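Why did the arm stop in July?

Short version: my fault. I'd loaded the Duten settings from the old table, so the Goramari planner thought the gripper sat higher than it did, and in the simulator it kept pushing down into things. Sixteen runs went by before I spotted it — sorry to anyone who'd downloaded them!

Which layout did it go wrong on?

The kitchen bits one, with the plates, the Spam can and the two mugs. The orange cup was the one that kept getting squashed.
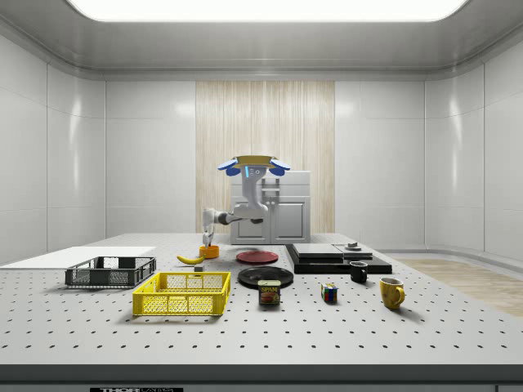
Posted by Odis | Monday, February 24, 2025

Did the safety stop work?

Sort of. It tripped, but late. The force limit was set to 2000 (I'd typed an extra nought, if you can believe it) and the stop waits for that number. Please check yours before you press go.

Can I just restart after a stop?

Please don't! Lift the arm clear first, then reset. If you restart with the gripper pointing down near something, it carries on from where it was and you get error 103 all over again.

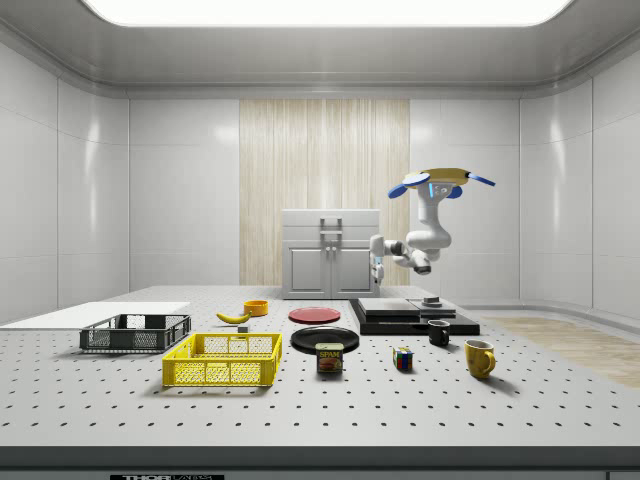 Would this happen on a real arm?

It could, and that's why I'm fussing. Version 17 of the Brouwer add-on now refuses settings saved for a different table, so do update if you're on 16.

Contact Odis | © 2025 | Back to top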